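Budget split for simulation workstations vs. a second physical arm pair

Forum: Planning and Purchasing
Thread started in August

tlengyel
Posts: 181

We are a small shop and have to put in our equipment request for next year. The job is coffee counter work for a client called Plovodar: moving cups, clearing stray items off the top, picking up bottles that have fallen over. We have one two-armed unit on order from Cimura and enough money left for either a second unit or a proper set of simulation workstations with licenses. I can't get both past our manager.

Our counter setup at the moment, all in sim:

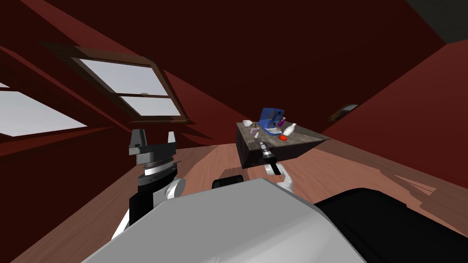

Reading time: 4 min

The room model came with the package, so please ignore the attic. What I need to plan for is the counter. The coffee machine takes up most of the back and the small items end up packed close to it, so the arms have to work in tight spots. My feeling is that we can do the first half of the year in sim and buy the second unit later, if at all. The workstation quote from Dudás is good for 60 days.

Has anyone here made this choice, and would you do it the same way again?

Tibor Lengyel

unnur_b

We made it two years ago and went with sim first. I would do it again, but budget for the parts that don't show up on the quote. For us it was:

Scene building. Someone has to make the objects and fix their collision shapes. We used up 7 weeks of one person's time.
License renewals. Ask for the second year price in writing.
Storage. We filled ours by spring and had to buy more at whatever the price was that month.
Desks and power. The new machines tripped the breaker in our back office, and the electrician's bill came out of my travel money.

Unnur Bach

gearbox_769

I disagree with sim first. A second physical unit is what keeps you working when the first one is down. We lost most of a month waiting on a wrist joint and had nothing to run. A workstation won't hand a cup to a client during a demo either. If Plovodar wants to see hardware by summer, buy hardware.

tlengyel

They want a demo, but the date is open. Spare parts are a fair point and I left them off the sheet completely. Did you buy a spare wrist after that, or a service plan?

gearbox_769

Spare wrist and two sets of fingers. The service plan from our vendor only covered labor. Read the plan line by line before you pay for it.

marlow_k

Before you spend on either one, work out whether the gripper is right. A two-finger gripper is fine for a lot of counter items and poor for some bottles, depending on how they're sitting. If you find out in month five that you need wider fingers, that is a new line in the budget and a new lead time. Sim is cheap for finding that out.

tlengyel

That is one of the reasons I lean toward sim. A closer view from the gripper end, same counter:
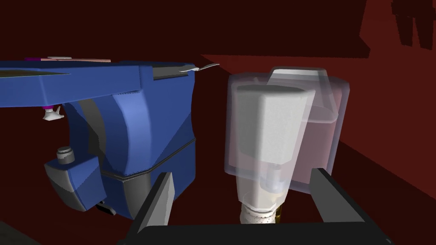 Gripper fingers, with the white bottle neck down between them.

The clear container overlaps the bottle from this side, and the machine is right there on the left. I want to know how much clearance we have before I order fingers. The stock ones from Cimura are included in the price. The wide ones are extra.

marlow_k

Then put the wide set in the request as a separate optional line. It is easier to get an optional line approved now than to go back for it. Also check that your sim package does transparent objects in a way that matches your real cameras. Ours didn't, and we paid for an add-on.

unnur_b

Agree about the optional line. On clear containers, we ended up buying a different depth camera from Cellton, so leave something for cameras too. I would not pick one until you have the real counter in front of you.

gearbox_769

So now the sim budget has an add-on, storage, an electrician, 7 weeks of labor and a camera. At what point is it the same money as a second arm pair?

unnur_b

The camera you need either way. The labor is real, I said so. In our case it still came out lower than a second unit, mostly because a second unit also needs floor space, a guard and a stand. Add those to your side and compare again.

gearbox_769

We already had the floor space, so I'll give you that one. I still wouldn't run with a single unit and no spares.

tlengyel

Here is what I plan to send up, in order:

Two workstations with licenses, second year price in writing
Storage
One spare wrist, one spare set of stock fingers
Wide fingers, optional
Camera, held until the physical counter is in
Second unit, moved to the following year

I'm asking Dudás to drop the third workstation from the quote, which should cover the wrist. I still need a lead time on the wide fingers and will post it when Cimura gets back to me.

marlow_k

Ask them for the lead time on the wrist as well.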